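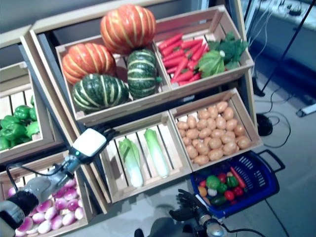

Greengrocer's window returns to Okinell, minus the greens

Okinell has gone without a greengrocer for five years, and in May it got one back, after a fashion. The old shop on Bemov Street has its crates out again, stacked in tiers and filled to a standard the previous tenants rarely managed. There are pumpkins, carrots, potatoes, peppers and turnips. You can't eat any of it.

The produce is artificial, from the ribs on the pumpkins to the purple-pink tops of the turnips, and belongs to a display on market trading put together by the Drevwood local history society. It will stay up for 20 weeks, a shelf life that real napa cabbage can only dream of.

The society says it wanted something more cheerful than whitewashed glass and a letting board. It had first planned a row of framed photographs, but the photographs of the old market were mostly of the backs of people's heads. Vegetables were felt to have broader appeal.

Visitors so far seem to agree, though not always in the way intended. In the first week one shopper asked what the carrots cost a bunch and, on hearing they were not for sale, asked when they would be. Another wanted to know whether the potatoes were good for roasting. A notice now hangs on the door, and a second one hangs under it for those who missed the first.

The arrangement has drawn comment of its own. Two orange pumpkins share the upper left crate with two dark green ones striped in a paler shade, and the bright red carrots are piled next door beside some leafy greens that spill over the side. Purists have pointed out that carrots in Okinell have traditionally been orange. The society replies that carrots have come in all sorts of colours over the years and that it bought what the supplier had.

The napa cabbages have caused more trouble. Two of them lie side by side in a slatted crate, next to a heap of small potatoes, and at least one letter to the parish newsletter has asked what they have to do with a market whose charter goes back to 1709. The letter's author suggested a Savoy. The society has said it would welcome a Savoy, should anyone care to donate one in a durable material.

The light wooden crates came from Lenz, the joinery on the station road, which made them to the society's drawings and then made several again when the drawings proved to be in the wrong scale. The first batch has not been wasted. It is understood to be holding paperbacks in the society's back office, and rather nicely too.

Real greengrocery remains a bus ride away, in Drevwood, or a matter of waiting for the van that stops by the war memorial at 7 in the morning and is generally out of peppers by ten past. The glossy green ones on Bemov Street are going nowhere, and they have become something of a sore point among those who sleep in.

The parish council, which owns the building, says it is still looking for a permanent tenant and has had one serious enquiry, from a nail bar. It would prefer a food shop — it has said so in each of its last five annual reports — but admits that the present occupants are quiet, tidy and have produced no complaints about smell.

The display is open from mid-morning until 5, and entry is free. Children may handle the turnips if they put them back in the crate they came from. The society asks that the pumpkins be left alone, as the pile at the top took most of an afternoon to get right.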